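Drellance Recorder: Frequently Asked Questions

By Pramila Bajpai
11/25/21
7 shares | 2 comments

What does Drellance do?

Drellance is the software that takes a recording made with a pair of hand-held grippers and turns it into paths a robot arm can follow. It reads the camera video and the motion sensors, lines them up in time, and works out where each gripper was. Training and planning happen in Torvik, our other package.

Why are there square markers on the grippers?

The tracker looks for the black-and-white pattern to find a gripper in another camera's view. When no marker can be read, it falls back on the motion sensor, and the position starts to drift. The drift gets corrected the next time a marker comes into view.
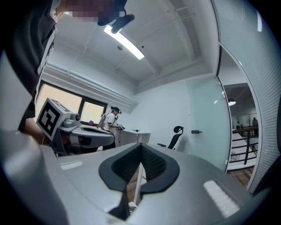
A hand-held gripper with its marker cube, seen from a camera on another gripper.

Can other people be in the room while I record?

Yes. The mapping step drops points that move on their own, so a person walking past does little harm. Glass and bare white walls cause more trouble — they give the tracker few fixed points to hold on to.

Do I need to calibrate every time?

Run the short check at the start of each session. Do the full calibration if a camera or a marker cube has been taken off and put back.

Does it handle tasks that need both hands?

Yes, since version 3. Both grippers share one clock and one map, so the planner knows the distance between them at each step.
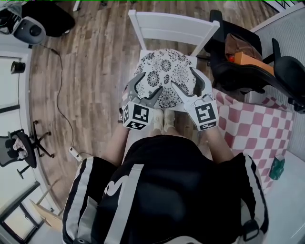 Soft things are harder than rigid ones. A cushion changes shape when it is squeezed, and the gap between the jaws says little about how firmly it is held. For these tasks, turn on the "soft object" setting before you export. It keeps the jaw width as recorded and skips smoothing.

My export stops with a clock error. What should I do?

Open the log and look at the offset for each gripper. If the two don't match, run the sync tool again on the raw files. Muchen Yu keeps a list of known causes in the Drellance help folder.

Where do I report a bug?

Write to Borghild Hedlund at Hekine and attach the log. Please leave the video out unless she asks for it.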